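What Happens on Robot Day?

On June 4, 2024, the robot lab at Mellwood opened its doors to school groups. There were 200 tickets, and every one was taken. The demonstrations went on all morning, with a break for juice.

A robot in a lab is not like the ones in movies. Most of them do not walk or talk. The one at Mellwood has an arm, and its job that day was to work with things you would find at home: drawers, bottles, bowls, snacks.

Why start with a drawer? You open one without thinking. You look for the handle, put your hand near it, and pull just hard enough. A robot has to work out each of those steps. Where is the handle? How far away is it? How far does the drawer slide before it stops? If the arm is too high or too far to one side, it will miss.

Milagros Rivera ran the drawer demonstration. She told the children that her team had practiced it 100 times before the visit. "We write down the bad tries too," she said. "Those are the ones we learn from."

Jayson Saludo, who is nine, asked if the robot ever gets bored. It does not. It doesn't get hungry either, even next to a bag of chips and a candy bar.

The arm at work by the open top drawer:

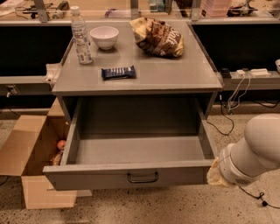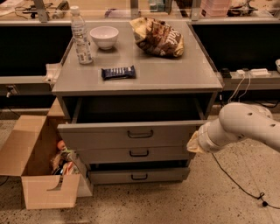
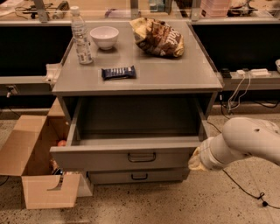 After the drawer, the groups moved to the next room to try a game called Fomska. One child wears a blindfold and plays the robot. Another child gives orders such as "left," "forward," "down," and "close your hand." The goal is to pick up a sock. It is harder than it sounds, and you can play it at home with a friend.

There were two rules for visitors. Stay behind the yellow line when an arm is switched on, and ask before you touch anything. Grown-ups had to follow them too.

The lab will hold another open day in August, with 50 places for children aged seven to twelve. Ask your teacher to write to Precious Manalastas at the Mellwood front desk. Bring a question for the engineers, and wear closed shoes.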